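Eating without gluten in a new city, my first months

I moved in July, with two suitcases and one very heavy box of rice flour that my mother did not want to leave behind. My friend Jyoti Singhal told me before I came, "You will be fine, everybody has gluten-free bread now." She was right about the bread. She did not think about soy sauce, and neither did I.

In my first week I went to a small noodle place called Miyazaki, because the menu had the letters GF next to five dishes. I ordered the one with rice noodles and egg. I asked about the sauce, a little bit shy, because my accent makes me repeat things and there was a line behind me. The owner, Sota Sekiguchi, came out from the kitchen with the bottle in his hand and let me read the label myself. It was tamari, no wheat. I have eaten there 21 times since then and I was never sick.
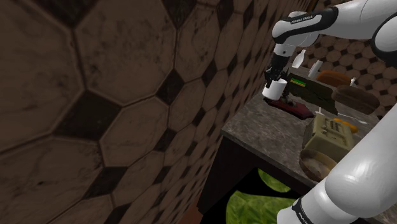 What I ask now before I order

It took me some bad evenings to learn the correct questions. I wrote them on a card in my wallet, and when I am tired I just give the card to the waiter.

Is the fryer shared? French fries are potatoes, yes, but if the onion rings go in the same oil I cannot eat them.

Do you boil the gluten-free pasta in its own water? At Turetti they do, in a separate pot, and they charge three dollars more for it. I pay it gladly. Their mushroom sauce is made with corn starch, and on Wednesday they have a polenta cake which I recommend to everybody, also to people who can eat normal cake.

Is there barley in the soup? People remember wheat and forget barley. This question saved me two times already.

Beer, cider and one disappointment

I am not a big drinker, but I missed sitting in a bar with something that is not cola. Level has two gluten-free beers in cans and one dry cider on tap. The beer made from millet is my favorite, it is a little sour and tastes almost like the one I drank at home before my diagnosis. Jarosław Kołodziej, who I know from work, tried it and finished my can, so now I buy two.

The disappointment was Plornholm. They advertise a gluten-free brunch, and the pancakes looked beautiful, but they were cooked on the same griddle as the others. The waitress told me this only when I asked for the second time. I left with a coffee.

Next month I want to try the bakery that Huguette Rey wrote to me about in the comments. She says that the buckwheat rolls are gone before 9 in the morning, so I will have to set an alarm.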